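Bovton abrió el 2020-09-01 la inscripción para sus talleres de porteo y lactancia de otoño, dirigidos a familias con bebés de hasta 12 meses. Las sesiones se celebrarán en el local de Nuchit, en la planta baja, con entrada por el patio. Cada grupo tendrá un máximo de seis familias.

El programa se suspendió en mayo, cuando el centro pasó a atender solo por teléfono. Las familias que entonces tenían plaza pagada conservan el importe y pueden aplicarlo a cualquiera de los grupos nuevos -- basta con indicar el número de recibo al hacer la reserva. 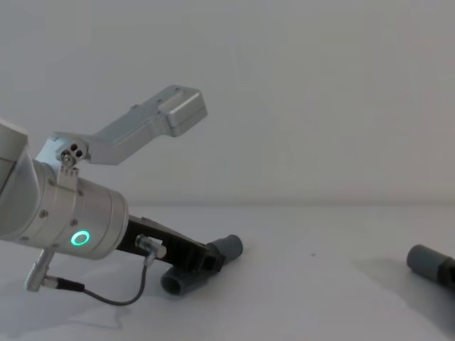

## Qué cambia este otoño

El taller de porteo pasa de una sesión larga a dos más cortas. En la primera se ven el fular elástico y la bandolera; en la segunda, las mochilas y los ajustes según el peso del bebé. Cada familia puede traer su propio portabebés. Quien todavía no tenga uno puede pedirlo prestado en la biblioteca Tamach, que ya cuenta con 100 piezas entre fulares, mochilas y bandoleras. El préstamo dura un mes y admite una renovación.

El grupo de lactancia mantiene el formato de siempre, con una parte de consultas abiertas al final. Pueden asistir también quienes combinan pecho y biberón, y las embarazadas en el último trimestre.

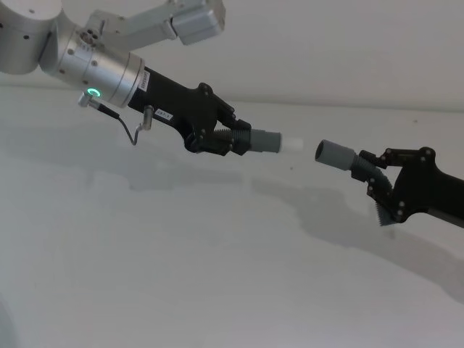
**Bovton · Departamento de Acompañamiento a Familias**

La línea de consultas nocturnas, Joltelier, sigue en marcha con el mismo horario. Desde su apertura ha recibido 1636 llamadas, la mayoría sobre tomas, cólicos y despertares. El servicio no sustituye a la consulta de pediatría: ante fiebre o dificultad para respirar hay que acudir a urgencias.

Las reservas se hacen por teléfono o en el mostrador de Nuchit, por las mañanas. Si un grupo se llena, se abrirá lista de espera y las plazas se asignarán por orden de solicitud. Las anulaciones comunicadas con dos días de antelación se devuelven completas -- las posteriores, solo con justificante médico.

El calendario de cada grupo se enviará por correo al confirmar la plaza.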